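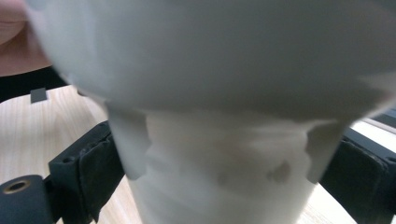
Bastik: frequently asked questions

For users of the recording, segmentation and replay tools. Installation is covered in the separate setup notes.

What does Bastik do?

Bastik takes recordings made with a pair of hand-held grippers and turns them into trajectories that a two-armed robot can execute. It aligns the camera streams, estimates the pose of each gripper, cuts the session into segments and writes out a file that the Illis planner can read. It does not train anything. Training scripts are kept in their own repository and have their own maintainers.

Which streams are expected?

One wrist stream per gripper and one head stream. The head stream is optional for pose estimation but required for segmentation, as the segmenter needs to know which hand is near which object. If it is missing, bastik segment exits with code 4 and writes nothing.

Wrist views are often poor in ways that a head view is not. A paper cup held upright between the fingers can fill the middle of the picture, and anything placed on top of it may be close enough to blur completely. Frames like these are kept. The tracker marks them as low confidence and bridges the gap from the inertial data.

How long can the tracker run without visual features?

The default limit is 500 milliseconds. Past that, the segment is marked as broken and left out of the export. The limit can be raised with max_gap_ms, but position drift grows quickly and the replay will show it. Helmi Koskela's drift plots are in the docs folder, under tracking.

My segments are cut in the wrong place. What should I change?

Check the finger width signal first. The segmenter opens a segment when the width starts to fall and closes it when the width has been steady at its open value for the length of the settle window. An operator who leaves the jaws half open between grasps will produce one long segment. Lower the open threshold in the profile, or pass --width-ref auto, which takes the reference from the session itself. 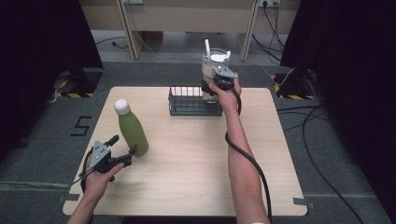
How does the segmenter deal with two hands?

Each hand has its own state machine, and a third one watches the pair. Bimanual segments are produced only when the two are active at once and their targets lie within the same region. Proximity alone does not count as a grasp. With the left jaws open beside the green bottle and the right gripper clamped on the white container over the end of the wire basket, the correct labels are "approach" for the left and "hold" for the right. Versions before the September release merged the two into a single bimanual hold. Old exports are not corrected automatically; run bastik relabel on them.

Can I use thin or open objects as placement targets?

Yes, with care. Wire racks and baskets give poor depth, with the table behind showing through the grid. Bastik fits a box to the rim and ignores whatever lies between the wires. Set target_type to open_box in the station file. If it is left at solid, the planner treats the basket as a block and refuses to lower anything into it.

What is the station file?

A short text file that holds the table height, the allowed volume, the placement targets and the station number. The number must match the one on the floor. At Wernusside the numbers are laid out in tape beside each table, and the importer asks for the number before it will copy a session. A mismatch produces error 53. The usual cause is a station file carried over from another table - the fix is to correct the file, then import again. Do not edit the session header by hand.

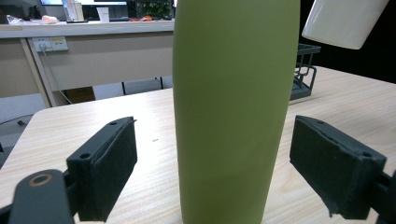

Bastik User Notes, Issue 4, page 38

Why does the exported trajectory start later than the recording?

The exporter drops everything before the first frame in which all streams have a valid clock. Head and wrist cameras start separately. Use --keep-head to retain the early part for viewing, but note that Illis will not accept it.

Does the background matter?

For pose tracking it does. The tracker works on static features, and a desk with a monitor, a power outlet and a plant on it supplies plenty of them. Plain black cloth supplies almost none. When one side of the station is curtained, expect the feature count to fall as the gripper turns that way. Screens should be masked if their content moves, using the mask tool and one polygon per screen.

Do the finger pads need to be modelled?

Only their thickness. The width signal is measured at the fingers and the pad thickness is subtracted from it. Pads wear and the foam lifts at the edges, so measure again whenever they are replaced or look frayed. Compression under load is not modelled. Tiina Kiiskinen has a branch which adds it, but it has not been merged.

Is left-handed operation supported?

There is no handedness setting. Left and right refer to the grippers, which are identified by serial number in the profile. If they are swapped, the export will look plausible and replay mirrored. Run bastik check-sides after any change of cabling.

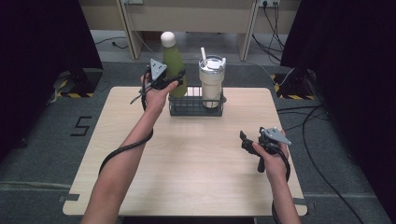 How is the end of a task decided?

Task completion is a separate rule set, evaluated on the head stream after segmentation. The default rule asks for each listed object to be inside its target volume and for each hand to be clear of a grasp. A hand may still be close by. For the bottle and tumbler task, the rule passes with both items in the basket and the left gripper beside the bottle's shoulder, provided that its width reads open. The straw on the tumbler is excluded from the object model; before that change it made the upper bound of the object jump from one frame to the next. Cables are ignored at this stage, although they can still hide a target.

Can I write my own completion rules?

Yes. Rules are plain Python functions that take the object table and the gripper states and return pass, fail or undecided. Return undecided when an object is hidden. A fail cannot be overruled later in the session, and a hidden object is a poor reason to throw one away.

Does replay check for collisions between the arms?

Illis does. Bastik exports the two paths with a shared clock and makes no attempt to keep them apart. Human forearms cross and pass each other in ways that the arms cannot follow, and the planner will either slow one side or reject the segment. Rejected segments are listed in the replay log with the time of the first contact.

Who do I contact?

Tracking and calibration: Helmi Koskela. Segmentation and completion rules: Toivo Partanen. Planner questions go to Hertta Kuusisto at Räsänen. Attach the station file, the profile and the full log.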